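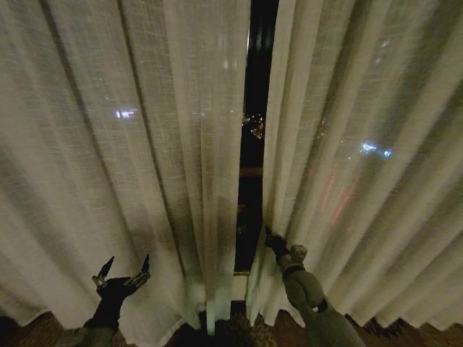 Night Privacy and Street Light Through Sheer Curtains
Project report, Home Textiles module
Fadime Öztürkmen and Renata Zúñiga

1. Background

Students in the Henedstead residence get the same window covering in every room, a pair of cream-white sheer panels that reach down to the carpet. During the day most people like them. After dark there are complaints of two kinds: the lights outside keep people awake, and people walking past can see in. We wanted to find out how much of this comes from the fabric and how much from the way the curtains are hung and closed.

2. The curtains

The panels have a loose weave that looks like linen. The label inside the hem had been washed blank, so we did not find out the fiber content. Renata asked the housing office and was told only that the curtains were bought in February from a supplier called Molard.

With the room as we found it at night, the two panels did not meet. There was a narrow gap between them, starting at the top and ending lower down at a thin pale sill edge. Through the gap the glass was mostly black, with a small cluster of yellow-orange lights in the distance. The lights behind the fabric were still easy to pick out. They turned into soft points, mostly bluish white, and there was a slanted reddish band on the right panel. We did not trace the source of the red.

The folds matter as well. Where the cloth doubles over itself less light should get through, so a panel pulled flat ought to be worse than one left full.

3. Method

We used 2 rooms on the same side of the building. In each room we tried the curtains as found, then closed with the edges overlapped, then overlapped with a second layer of plain cotton pinned behind. We asked 8 residents to sit on the bed with the room light off and rate the brightness of the window from one (dark) to five (too bright to sleep). For privacy, Fadime stood on the Eltum Road sidewalk, 27 steps from the wall, and wrote down whether she could make out a person standing in the lit room.

4. Results

Overlapping the edges got rid of the bare strip of glass, and most residents lowered their rating by one point. It made no difference to privacy. With the room light on, a person standing near the window could be made out from the sidewalk through the sheer fabric, gap or no gap. The cotton layer fixed both problems, but two residents said the room felt stuffy with it up.

5. Problems with the work

The ratings are personal opinions and we had no light meter. It rained on the second evening and the street looked brighter than before, so the two rooms cannot be compared with each other. The pins also left small marks in the cotton, which Ms. Kılıçarslan in the sewing room had lent us.

6. Recommendations

Residents can overlap the panels and hold them with a clip at chest height. For the longer term we suggest a second rail with a lined curtain that can be pushed aside in the daytime. We have not priced this. The rating sheets are in the module folder and were handed in on 20th July.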